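Life > Kitchen > Sorting Out

7 March 2025
by Shona Lennox

So I finally did the tub cupboard. You know the one. Mine is to the left of the cooker and for months I've been opening it with one knee ready to stop the avalanche. I had everything out on the kitchen floor by ten, with the radio on and a pot of tea going, and I counted 40 lids (forty!) to 30 tubs, which explains quite a lot about my lunches.

The takeaway ones went first, the ones gone orange from curry. Then anything cracked, then the big square thing Dwayne brought a trifle over in and swears isn't his. I put it by the front door and he can argue with it there.

What I've kept is mostly the small clear ones with coloured edges. I'm very fond of the lime green, partly because I can spot it at the back of the fridge and partly because it throws a bit of green on the table when the light comes through, which cheers me up more than it should. The little tab at the side is handy too, especially with buttery hands.

Lids are now standing up in an old letter rack from the market in Sirkport (£4, bit wobbly, love it) and the tubs are stacked by size underneath. Barrett says it'll last until April. We'll see! He's the one who puts them away wet.

Next up is the drawer with the birthday candles and the dead batteries, but I'm giving myself a week off first. If anyone has a good way of getting sticky label gunk off plastic, please leave it in the comments, I've tried oil and it just went everywhere. 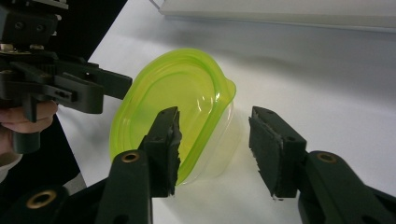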